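Morning Routine Self-Check, with Comments

Run by Manju Bhardwaj for the Lotska habit group

I love a checklist! I know people come to this group for the big stuff, the courage and the career changes and the finally-writing-the-novel, and we'll get there. But a routine is a bit like a bicycle. Before you ride it up a hill you have a look at the brakes. So once a season I ask everyone to inspect the routine they've got, as it stands today, and write down what they find.

The comments under each item come from my own inspection and from members who said I could share theirs. Your comments can be one word long. Mine never are, as you'll see.

How to mark it: OK, Needs work, or Stop. "Stop" means you quit doing that part until you've fixed it. We took that straight from the workshop sheets at my first job, and I still think it's the best word on the page.
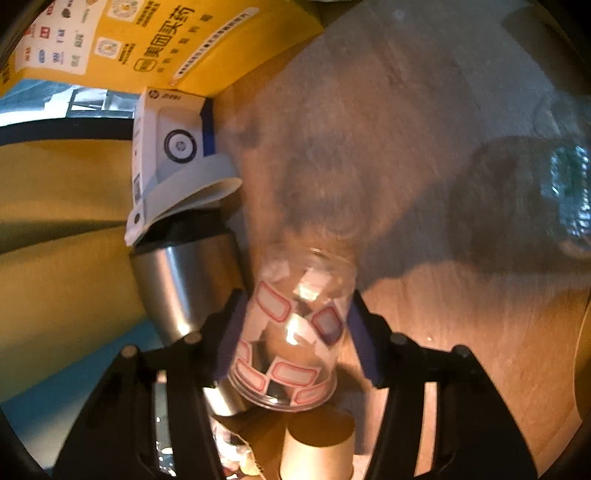 Page last changed: January

PART A. BEFORE YOU GET UP

A1. Alarm is set for a time I have really gotten up at in the past week.
Result: Needs work
Comment: Mine was set for 5:15 a.m. and I was getting up at 6:05. Fifty minutes of snoozing, every day, and I was calling it an early start. I've moved it to 6:00 and I feel wonderful. If your alarm is a wish, set it to the truth first and creep it back later, five minutes at a time.

A2. Bedtime leaves enough hours before that alarm.
Result: OK
Comment: OK for me, but this was the item with the most "Needs work" marks in the group. One member wrote "I have two bedtimes, the one I tell you and the other one." I laughed out loud, and then I went and checked mine again.

A3. Phone is out of arm's reach.
Result: OK
Comment: It lives on the bookshelf in the hall now. I can still hear the alarm with the door open.

A4. Nothing on the floor between the bed and the door.
Result: Stop
Comment: Yes, this is a real safety item! I get up in the dark and I had a yoga block lying in the path. Cleared it the same evening. If you exercise half asleep, walk your route once with the lights on.

PART B. THE FIRST HOUR

B1. I can name the first thing I do without thinking.
Result: OK
Comment: Drink water, open the blinds. If you had to stop and think, mark it "Needs work" and pick one thing tonight.

B2. The whole routine fits in the time I have.
Result: Needs work
Comment: Please add it up on paper. I had 13 separate steps on my list, and when I wrote the minutes next to each one they ran past the time I have to leave the house. I've cut the list to six. It was hard to let go of the gratitude postcards, but they've moved to lunch and they're so much better there.

B3. Any stretching or exercise is something my body is ready for at that hour.
Result: OK
Comment: Warm up gently. If something hurts sharply, that's a "Stop" and a call to your doctor or physical therapist, and please don't push through it for the sake of a streak. I can't tell you what's wrong with your knee, much as I'd like to!

B4. Candles, if used, are in a steady holder and out before I leave the room.
Result: Not applicable
Comment: I swapped mine for a lamp. Several of you meditate with a candle, so this one stays in.

B5. I eat something, or I have decided not to.
Result: OK
Comment: The second half matters. Skipping breakfast by choice and skipping it by running late feel completely different at ten o'clock.

PART C. THE JOURNAL

C1. Journal and pen are where I use them.
Result: OK
Comment: Two pens. One of them always dries out.

C2. I know what counts as done.
Result: Needs work
Comment: I kept writing "journal" on my list with no finish line. Some days I wrote three lines and felt guilty, some days I wrote four pages and missed my bus. Three lines is done. Anything after that is a present to myself.

C3. I have looked back at old entries this season.
Result: OK
Comment: Oh, do this one! I finally numbered my entries and I'm on 1,757. I read a whole batch from the year I moved to Clirkach and kept finding the same worry in different clothes. I wasn't stuck at all, I was just going at it from every side. I'd never have seen it without reading back.

C4. The journal is private enough that I write the truth in it.
Result: OK
Comment: If you're editing yourself in case someone reads it, find a drawer. Đặng in our evening group writes on loose paper and recycles it the same day, and swears by it.
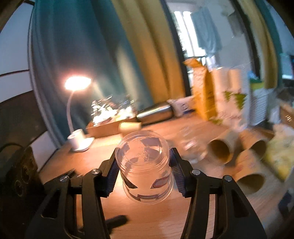 What should I do if nearly everything on my sheet comes out as "Needs work"?

Pick the one item that comes earliest in your day, fix that, and leave the others alone for two weeks. The early items pull the later ones along with them, so a good number of those marks may change before you've touched them. Then do the sheet again from the top.

PART D. STREAKS AND COUNTING

D1. My streak helps me more than it scares me.
Result: Needs work
Comment: I go back and forth on this. A long streak is such a thrill, and then one day you have the flu and you're in tears over a calendar square. I now keep a running total that never goes back to zero. Walks are at 2,308 and a missed day can't take a single one away from me.

D2. I have a plan for the day after a missed day.
Result: OK
Comment: My plan is item B1 and nothing else. Water, blinds, finished. The day after that I do the full list.

D3. The small version is written down.
Result: OK
Comment: Every habit should have a version you could manage with a bad cold in somebody else's house. For walking, mine is to the corner and back. I used it all week when I was visiting Tranau and it rained sideways.

D4. I am counting only things I want more of.
Result: OK
Comment: I dropped "minutes wasted" from my tracker last fall. Don't miss it.

PART E. OTHER PEOPLE

E1. The people I live with know what I'm doing and when.
Result: OK
Comment: A two-minute chat fixes so much. My sister thought I was upset with her every morning. I was doing my quiet half hour and had never mentioned it!

E2. My routine doesn't hand my chores to someone else.
Result: Needs work
Comment: Ouch. The lunches. Working on it.

E3. I have one person I can tell when it goes well.
Result: OK
Comment: We're all pretty good at finding someone to complain to. Have someone for the good days too, and be that person for them.

SIGNING OFF YOUR SHEET

Write your results down somewhere you'll find them next season. Put the month at the top. Any "Stop" should have a fix written next to it before you go to bed tonight, even if the fix is just "not doing this for now." The "Needs work" items can wait their turn.

Members can drop their sheets in the shared folder or bring them to the next call. If you'd like me to read yours, write READ ME at the top, and if you'd like it left alone, just leave that off and I won't open it. First names only, please.

Next season I want to add a section on evenings, so send me your items! I have four so far and three of them are about the dishes.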